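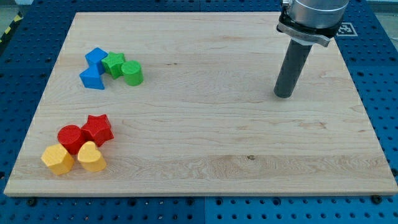 Setting up a maple board for block sorting on a perforated bench

A loose board on a perforated bench top drifts as soon as anyone leans on it, and the blocks drift with it. The steps below cover preparing, placing and fixing a light maple board so that block layouts can be repeated from one session to the next.

What you need

One maple board, flat and dry
Sandpaper, 120 and 200 grit
Clear matte finish
Two bolts with washers to suit the bench holes
Steel ruler and soft pencil
Colored wooden blocks, cubes and wedges at minimum

Preparing the board

1. Check for flatness with the ruler on edge, along the grain and then across it. Reject a board that rocks. A cube tolerates a slight bow, but a wedge resting on a narrow face does not.

2. Sand with the grain, 120 first, then 200. Small knots can stay if they are tight and level with the surface. Fill any that catch a fingernail.

3. Apply two thin coats of matte finish. Gloss throws glare under overhead lights and makes blue and green blocks harder to tell apart.

Fixing it down

4. Lay the board with the grain running left to right. Leave a margin of bench on all four sides so the hole grid stays usable as a reference.

5. Line up the front edge with a row of holes. If the bench is made of separate plates, use a row and ignore the seams – the seams on ours are straight but faint.

6. Put in the two front bolts, one near each corner, finger tight. Recheck the edge, then tighten alternately. Do not overtighten; the edge will crush.

Placing the blocks

7. Start with all blocks on one side and keep the other side clear as the target area.

8. Group loosely by color, with gaps wide enough to lift any block without touching its neighbor. Turn the cubes to different angles. Squared-up rows make the sort too easy.

9. Record the layout before starting. Hanyu Qin uses hole numbers along the front and left margins, written as a pair (27, 41).

Maintenance

Retighten the bolts every Sunday. Wipe the board with a barely damp cloth and resand at 200 when the finish dulls.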